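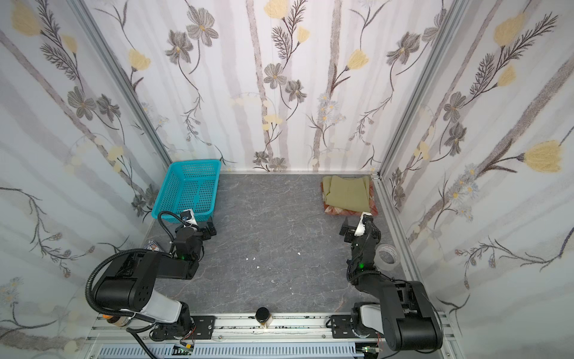
Turquoise basket and folded cloths against flowered wallpaper.

Print | E-mail
June 13, 2021
By the Elisel Members' Office

Report of the Visit to Killico Music Publishing, Musell

A delegation of 15 members of Elisel, the association of independent songwriters and small music publishers, visited the offices and writing rooms of Killico in Musell. The visit was arranged at the request of members who had asked how a publisher of moderate size handles registration, licensing and the care of older catalogs. It lasted one full working day and was divided between the main office in the morning and the Steyn building in the afternoon.

Killico publishes pop, folk and concert works, along with a growing share of music written for television and the stage. The company does not operate a record label. Its income comes from performance royalties, mechanical royalties, synchronization fees and, to a smaller degree, the sale and rental of printed parts. Members were given a written outline of these sources before the tour began, and it was helpful to have it in hand.

The registration desk

The first stop was the registration desk, where new songs enter the company's records. A song is not passed to the licensing staff until every writer has confirmed a share in writing and the shares add up to the whole. The delegation was shown a recent file in which two writers had each claimed the larger part of a chorus. The song had already been recorded. It had been held at the desk until both writers signed a revised sheet, and royalties from the first months of airplay were still being traced at the time of our visit.

Several members remarked that their own split sheets are completed long after a session, often by e-mail and sometimes only when a release date has been set. Killico asks its writers to complete the sheet before leaving the room. The form fits on one page. It records the title, any working title, the legal name of each writer, the share and the society to which each writer belongs. Working titles were described as the most common cause of duplicate entries, and staff search under both titles before creating a new record.

The desk also reviews statements received from overseas. These arrive in many layouts, and a portion of the matching is still done by hand. Members asked whether this work could be sent to an outside firm. The company has looked into the matter and has kept the work in the office for the present, as the staff who know the catalog often recognize a song under a misspelled title.

Licensing for screen and stage

The licensing department occupies the upper floor. Requests from music supervisors are answered on the day they are received wherever possible, even if the answer is only that a co-publisher must be consulted. The delegation listened to a set of briefs from past projects and compared each one with the song that was finally placed. In more than one case the brief had asked for an upbeat song and the production had chosen a slow one.

There was a useful discussion of instrumental versions. Killico requires an instrumental mix to be delivered with each new demo, and a version without lead vocal but with backing vocals where these are present. Members who deliver only a finished master were advised to return to their session files while those files can still be opened. Advice was also given on file names, which should carry the writer, title, tempo and version, and on the contact details embedded in the audio file itself. A supervisor may come back to a song long after the covering message has been lost.

Stage work follows a slower calendar. A writer engaged for a musical may attend readings for several seasons before any fee beyond the advance is earned. Killico assigns a single member of staff to each stage project from the first reading onward. The delegation considered this a sound arrangement, though it would be difficult for the smallest of our member firms to copy.

The Steyn building

After lunch the group walked to the Steyn building, a short distance from the main office. It holds 6 writing rooms and the paper archive. Each room has an upright piano or a keyboard, a pair of monitors and a simple recording setup. Rooms are booked by the half day. Writers signed to Killico pay nothing for them, and outside writers may use them when invited to a session by a signed writer.

Two of the rooms were free and could be entered. The sound treatment was modest and the rooms were quiet, apart from some noise from the street on the north side. Demo quality was discussed at length here. The view of the company is that a clear vocal and a steady accompaniment are enough for most purposes, and that money spent on a full arrangement is better held back until an artist has shown interest. Some of our members who produce their own work did not share that view, and the exchange was a lively one.

The archive was, for many, the most interesting part of the day. It contains 74 boxes of manuscripts, lead sheets, contracts and letters, most of which came to the company with catalogs bought from other publishers. Cataloging began last November and continues. The contracts are being scanned first so that rights which may return to writers or their heirs can be identified in good time. Lead sheets will follow. Pencil markings are kept as they are and noted in the record, as they have on occasion settled questions of authorship.

Visitors are asked to leave bags and drinks outside the archive, and notes may be taken in pencil only. Members planning a research visit should write to the company ahead of time and name the titles they wish to see.

Matters for members

The delegation agreed to circulate a model split sheet based on the one seen at the registration desk, with changes to suit writers who have no publisher. The Members' Office will also prepare a short note on the delivery of instrumental versions. Questions on the return of rights should be sent to the office in writing, together with a copy of the original agreement where one exists.

Elisel thanks the staff of Killico for their time and for the open manner in which questions were answered. Members who took part are reminded to return their visitor badges by mail and to send in travel claims with receipts attached.

Shares: 15 | Comments: 2
Print | E-mail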